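Roland Inskip has run the sleep clinic in Flemville for 15 years, and he still begins every first visit with the same question: what time did you get up today?

"People want to tell me when they go to bed," he says. "I am more interested in the morning." He asks new patients to keep one fixed hour for getting up, weekends too, for 3 weeks. He gives no tablets in that time — only a paper diary.

I asked if patients are disappointed by this. "Some of them, yes. They expected a machine or a prescription."

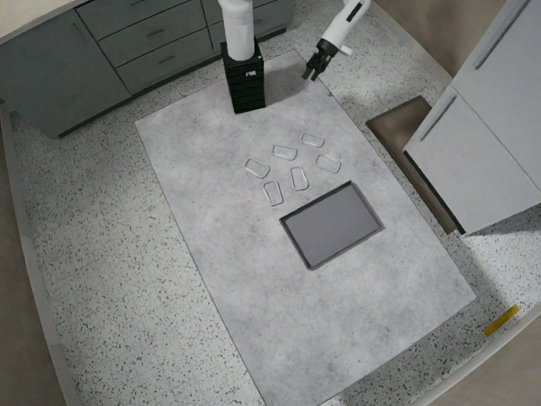
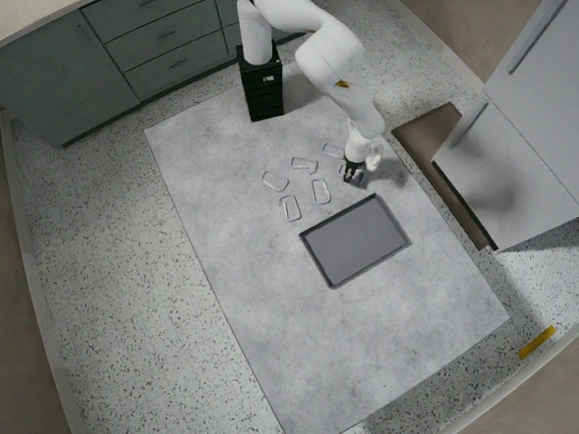 Muchen Zheng sees it a little differently, and told me that a fixed hour is a luxury for anybody who works nights. For such patients she prefers to begin with light and meals.

Inskip accepts the point. "She is right about shift workers. I had a baker from Tindall who could not keep the diary at all."

And coffee? He laughed at this. "I drink it until noon. After that I become very strict — with myself also."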